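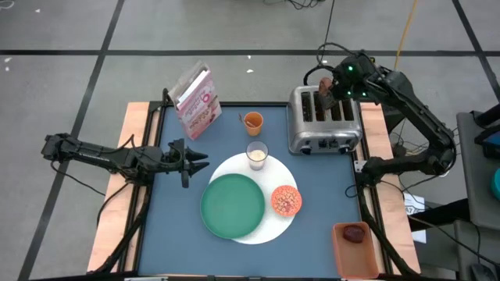
Breakfast bench FAQ: what the arms do and what we do now

I'm Jamila Jayasinghe and I ran the breakfast line in the Ostimbridge staff kitchen for years before I moved over to the robot side. People stop me in the hallway with the same questions, so I'm writing the answers down once. If yours is missing, come find me!

Is this going to take my job?

I asked the same thing, pretty loudly, at the first meeting. No kitchen job has been cut, and the agreement we signed in December says hours can't be reduced on account of the arms. It runs for one year. After that it gets renegotiated, and I'd be lying if I told you I know how that goes. Purificación Bermúdez is our rep for those talks, so bring your worries to her early.

What are the arms supposed to do?

Toast, mostly. There are two of them, one on each side of the table, and they're learning a breakfast setting: bread in and out of the toaster, plates on the placemat, cereal within reach. Toast sounds like a silly place to start until you've stood over a toaster for two hours on a full morning (I have, and my eyebrows remember it).

Are they any good?

Some days! A slice of bread is harder than you'd think. It bends, it crumbles, and the slot is only a little wider than the slice. Cups and plates are going better. The arms are also slow, so if you're hungry, please make your own toast upstairs.

So who's teaching them?

We are. Anyone from the kitchen can sign up for operator shifts, and right now it's me, Tharindu Mollah and Jahangir Patwary. You guide the arms through the task, then reset the table and go again. Our target for the first stage is 3,000 runs. We've logged 1,000 so far, which felt like a lot more when I was doing it.

Do I need to know computers?

Nope. Tharindu came straight from the dish room and he's the smoothest operator we've got. Training takes two mornings. The software is called Stendus and the buttons you need fit on one page. Knowing how food behaves helps a lot more than typing does.

Does it pay more?

Yes, operator hours come with a bump, and you keep your regular grade when you go back on the line. Kevin Ó Dubhghaill in payroll has the exact amounts. Put the hours under Meva on your timesheet or they'll get paid at the old rate. That happened to me twice.

Is it tiring?

Different tired. My feet feel great and my shoulders don't. Resetting the same plates over and over gets dull too, and I miss the noise of the line more than I expected. We switch off every 40 minutes now, which Jahangir pushed for and got.

Can I walk up and grab something off the table?

Please don't, even if it looks like nothing's going on. Ask the operator to pause first and wait until they say it's okay. Watch your feet as well, there are cables on the floor.

Am I being recorded?

The cameras are there for the table and the arms, but your hands or voice could end up in a recording if you're close by. You can ask to have a run deleted, no reason needed. Tell whoever's on shift, or email me.

What comes after toast?

Management keeps bringing up packing lunch trays. I'd like the arms to take the heavy pans first, and I've said so. The next open meeting is 5 Jun 2026 in the upstairs break room, and Purificación is collecting questions for it until the day before.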